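共同キッチンの冷蔵庫で食品が捨てられるまで
生活環境演習 グループ課題 最終報告

1. テーマと動機

私たちの班は、学生寮の共同キッチンで出る食品の廃棄を調べた。きっかけは、班員の一人が住むJemorlow寮で、冷蔵庫の奥から名前の書かれていない容器が毎月のように出てくるという話だった。家庭の食品ロスについては自治体や国の調査が多くあるが、他人どうしが一つの冷蔵庫を使う場合の資料は、授業で紹介された範囲では見つけられなかった。そこで、何が、どのような理由で捨てられるのかを自分たちで記録することにした。

2. 調査の方法

対象はJemorlow寮の居住者のうち、協力に同意した24人である。期間は5月の連休明けから6月の終わりまでとした。協力者には、買った食品と捨てた食品を表計算ソフトの共有シートに入力してもらった。このシートを班の中では「Mamo」と呼んでいたので、以下でもその名前を使う。

Mamoの入力項目は、品名、購入日、捨てた日、捨てた理由、保管場所の五つである。理由は「期限切れ」「傷み」「食べきれない」「持ち主不明」「その他」から一つを選ぶ形にした。重さは最初の計画では全品を量る予定だったが、夜遅くに料理をする人から負担が大きいという意見が出たため、はかりを使うのは任意に変えた。野菜の皮や骨など、もともと食べない部分は記録していない。50グラムに満たない残りものも対象から外した。

比較のため、Colville寮でも短い聞き取りをした。Colville寮は各階に冷蔵庫があり、棚が居室ごとに割り当てられている。Jemorlow寮では棚の割り当てがなく、空いている場所に入れる決まりになっている。

3. 結果

期間中にMamoに入力された購入品は3,594点で、そのうち捨てられたものは401点だった。割合にすると約1割になる。

品目で最も多かったのは葉物野菜で、次がパン、その次が作り置きのおかずだった。葉物野菜は袋入りで買われたものがほとんどで、半分使ったところで残りが傷むという経過が多い。冷凍食品と乾麺はほとんど捨てられていない。調味料は点数としては少ないが、入居したときに買ってそのまま期限が過ぎたものが学年末にまとめて出るという話を複数の協力者から聞いた。今回の期間には学年末が含まれないため、この分は数字に表れていない。

理由では「傷み」が最も多く、「期限切れ」がそれに続いた。予想と違ったのは「持ち主不明」の少なさである。協力者が自分の食品を入力する仕組みなので、持ち主の分からないものは掃除当番が気づいたときにしか記録されず、実際より少なく出ていると考えられる。これは調査の設計の問題で、途中で気づいたが直せなかった。

時期で見ると、中間試験の前後に廃棄が増えている。聞き取りでは、試験前は自炊をやめて学食や弁当で済ませる人が多く、その間に買い置きが傷むという説明が目立った。週末にOrnauの直売所でまとめ買いをする人にも同じ傾向があった。Ornauの直売所は寮からバスで行く距離にあり、一度に多く買って帰る人が多い。

4. Colville寮での聞き取り

Colville寮の居住者からは、棚が決まっているので自分の食品を見失うことはあまりないという答えが多かった。一方で、棚が狭いため大きな野菜を買いにくい、隣の棚にはみ出して注意されたことがある、という声もあった。余ったものを譲る習慣はColville寮にはなく、Jemorlow寮では談話室の掲示板に「ご自由に」と書いた紙が貼られることがある。ただし、譲られたものがどのくらい食べられたかは調べていない。

Colville寮ではMamoを使った記録を取っていないので、どちらの寮の廃棄が少ないかを数字で比べることはできない。

5. 考察

棚の割り当てがないことが廃棄を増やしているのではないか、というのが最初の仮説だった。しかし、記録された廃棄の多くは持ち主が場所を把握していた食品で、置き場所が分からなくなって捨てたという書き込みは多くなかった。影響が大きいのは、買う量と予定の変化のほうだと考えられる。試験や実習の予定は前もって分かるので、その前の週に買う量を減らすだけでも葉物野菜の廃棄は減らせそうである。

また、冷蔵庫の前で中身を確認しながら献立を決める人は少なく、献立を決めてから買い物に行き、帰ってから同じものが残っているのに気づく例がいくつもあった。キッチンの中で冷蔵庫と作業用のテーブルがどのような位置にあるかも、残りものに目が向くかどうかに関係する可能性がある。ただ、今回は配置と廃棄量の関係までは調べられなかった。

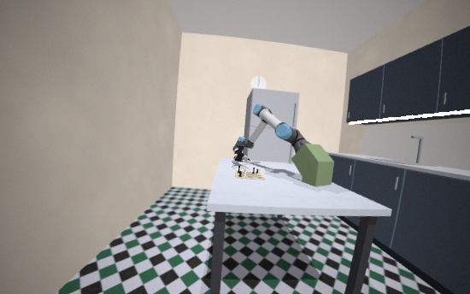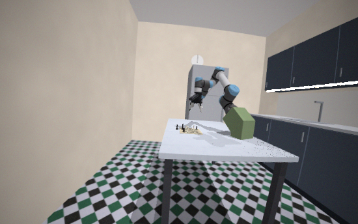 図1・図2 市松模様の床に置かれたキッチンのテーブル（いずれもCG）

6. 残った課題

入力の漏れがどの程度あるかを確かめていない。協力者の中には、数日分をまとめて思い出しながら入力した人もいた。次に行うなら、掃除当番の記録とMamoの記録を突き合わせる手順を入れたい。調査期間も、帰省で人が減る夏休み前や、退寮の多い学年末を含めるべきである。

集計表と聞き取りの質問項目は、班の共有フォルダに保存してある。協力者の居室番号は集計後に削除した。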